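Search this site
Search
Print this page | E-mail this page

Sundanlow Dev Newsletter: Crafting, Storage and the New Trade Board

September update

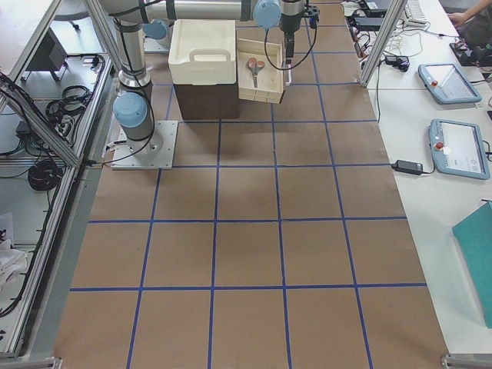

Valquíria Toledo
Lead Designer, Sundanlow

Last month I wrote mostly about combat, so this one is for the players who spend their evenings at the workbench. The crafting rework is nearly finished and most of it will be on the test server before the end of the month. A few parts will come later, and I will say which ones.

The old crafting system was built in the first year of the game, when there were two towns and hardly any materials. You opened a menu, picked a recipe, and waited for a bar to fill. That worked when a player might know six recipes. It does not work now. The longest recipe list on the live server belongs to a smith in Urnau who knows 405 of them, and she has to scroll through the whole thing every time she wants to make nails.

Recipes are now sorted by station and then by material. If you walk up to the forge, you see forge recipes. If you have iron in your bags, iron recipes move to the top. You can pin up to 15 recipes to each station and they stay pinned when you log out. There is also a search field, which many of you have asked for. It searches ingredient names as well as item names, so typing "resin" will bring up everything that uses resin.

Quality is the larger change. Until now every finished item came out the same. Starting with this build, items have a quality grade from one to five, decided by your skill, the grade of the materials, and the station you use. There is no random roll. We tested a version with a random roll for several weeks and the testers disliked it, especially on expensive items. The grade you will get is shown before you commit, and it updates when you swap a material out.

Grades do not change how much damage a weapon does. They change durability and, for food and potions, how long the effect lasts. I know some of you wanted a bigger spread. We may look at that again once we see what the market does with it.

Stations in towns

Each town's public stations now have a grade of their own. Urnau has the best forge and a poor kitchen. Beris is the other way around. Cordero is average at everything but has the only public loom above grade two, and the weavers will probably move there. Player-owned stations start at grade one and can be raised with materials. The last step is expensive and is meant to be a guild effort.

The upgrade costs are not final. The numbers on the test server will look low. We set them that way so people can reach the top grades during testing and tell us if something breaks. Please do not plan your stockpile around them.

Storage

Crafting stations will now pull materials from your bank if you are standing in the same town. You no longer have to carry 34 stacks of planks across the square. This took longer than it should have, as the bank and the crafting code were written separately and each had its own idea of what a stack was. A stack of ore in the bank could hold 1,000 pieces, while your bags stopped well short of that. Both now use the bank's limit.

One side effect is that old bags may show a partial stack next to a full one after the update. Sorting the bag fixes it. If it doesn't, send a report with your character name and the item, and we will look at it.

Shared guild storage does not work with crafting stations yet. The permissions are the hard part. A guild leader should be able to say who can use the good timber and who can't, and the current rank settings only cover taking items out by hand. I expect this in the update after next.

The trade board

The trade board replaces the auction window. You can post two kinds of notices, one to sell and one to buy. Buy orders are new. If you want grade four rope you post the price you are willing to pay and leave the money with the board, and any player can fill the order while you are offline. Orders run for seven days and the money comes back to you if they expire.

Boards are local. A notice posted in Beris can be read from Cordero, but the goods have to be picked up in Beris. We talked about this for a long time. A single global board is more convenient, but it would also leave the haulers with nothing to do, and there are more of them than I had expected. More than one guild exists only to move goods along the coast road, and they were playing that way before we gave them any tools for it.

Known problems on the test build

The loom animation keeps playing after you cancel. Pinned recipes sometimes lose their order when you learn a new one. The grade preview for soups is wrong if you use two kinds of fish. Buy orders can't be edited, only cancelled and posted again. Sound is missing from the new kitchen station.

Characters will be copied to the test server when it opens, with everything they own. Nothing you do there carries back to your live character. The feedback form is linked from the launcher, and there is a separate thread on the forum for station costs so those comments don't get lost among the bug reports.

Next time I will cover cooking in more detail, along with the changes to fishing that go with it.

Print this page | E-mail this page

Contact us | Copyright Sundanlow. All rights reserved. | Back to top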